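Two weeks with two grippers

I said in October that I would write up the gripper comparison once we had enough picks to say something useful. We have 2000 of them now, split evenly, so this is the write-up. It covers the mechanical side and a little of the software. The cameras will have to wait for another post.

The question was simple. We do bin picking on a KUKA arm, and the gripper we had been using, a Rotik parallel jaw, was due for new finger pads and a service. Before paying for that, Rosalinda Marquez wanted to know if we should move to the Vundari, which costs more but has longer fingers and reports its opening width back to the controller at a much better rate. We had a Vundari on loan for a month. I got the job of running both.

Setup first. Same arm, same bin, same table, same pick planner. The only things I changed between runs were the gripper, the tool definition, and the approach height, which had to go up for the Vundari on account of the fingers. I ran the Rotik first, then swapped, then swapped back halfway through so that any drift in the calibration would land on both of them. The swap takes 15 minutes if the cables behave and most of a morning if they don't.

The cables are the first thing I want to talk about, because I spent more time on them than on anything else. The Vundari needs a separate data line and the connector is stiff. With the wrist turned past a certain angle the line pulls tight, and the controller reads that as a contact and stops the arm. I lost a full evening to this before I worked out what was going on. The fix was to leave a bigger loop at the wrist and limit the last joint in software. That costs us some grasp angles, mostly ones near the walls. The Rotik has its own loop but the line is softer and I never had to limit anything.

Now the grasping. On boxes and rigid plastic there is very little between them. Both will pick up a block or a closed bottle all day. The Vundari closes faster, but the arm still has to travel and the cycle time hardly moves. If your bin is full of cartons, I would buy the cheaper one and spend the rest on something else.

Cloth is where they part ways. The Rotik pinches a fold and usually keeps it. The Vundari tends to push the fold down before the tips meet, and then closes on nothing. Visitación Casado thought this was the approach speed, so I slowed it down to half and ran the cloth picks again. It got better but it still trailed the Rotik. I think the tips are too rounded. The supplier, Robles, says there is a flatter tip available, and I have asked for a price.

Thin-walled things gave the opposite result. The Rotik's force setting is coarse, and on the lowest step it still squeezes a soft cup enough to bend it. The Vundari can be set much lower. I did 34 picks on the same cup with it and the cup is still in use. With the Rotik I went through a stack of them.

I tried to keep the mix of objects awkward on purpose. Hard next to soft, round next to flat, some clear plastic for the depth camera to miss. It is easy to make any gripper look good with a bin of identical parts, and I have sat through those demos.

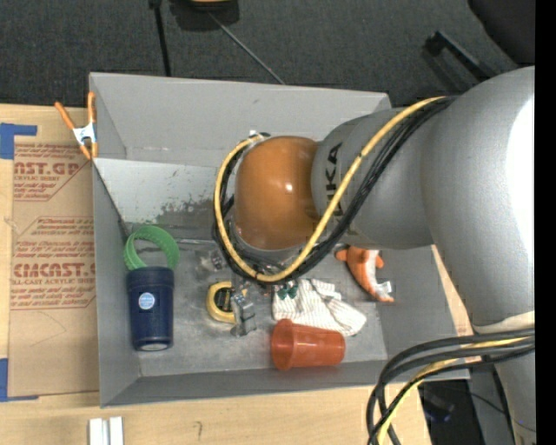 The other thing a mixed bin gives you is bad neighbors. A cup lying against a piece of cloth is a different problem from a cup by itself. One finger has to go down between the two, and if the finger is wide it takes the cloth along. The Vundari's fingers are narrower and did better here. A tape measure is heavy for its size, and if you grab it off center it swings. Both grippers dropped it more than I would like, and I put that down to our planner, which picks a grasp from the visible surface and knows nothing about weight.

Walls are still a weak spot. The wrist is wide, and near a sloping side the planner either refuses the pick or comes in at an angle that I don't enjoy watching. Longer fingers help – the Vundari got pieces out of corners that the Rotik had to leave – but the joint limit I mentioned takes back part of that gain.

On the software side, we run everything through Jamudel, our own controller layer. The Rotik driver is old and dull and works. The Vundari driver needed a patch for the width reading, which came back in the wrong units after a restart. Once patched, the reading is very good. I can tell a missed grasp from a thin object most of the time, and with the Rotik I have to lift and look with the camera.

So, where that leaves us. Rosalinda is leaning toward the Vundari for the width feedback and the low force. I would take it too, if the flatter tips do what Robles says they do and the data line can be swapped for something softer. Without those I would service the Rotik and keep going.

Next I want to repeat the cloth picks with the new tips, and fix the grasp point on heavy items so I can stop blaming it for everything. The loan runs out at the end of the month. If anyone has run the Vundari with a different cable, please write to me and tell me which one you used and how you routed it.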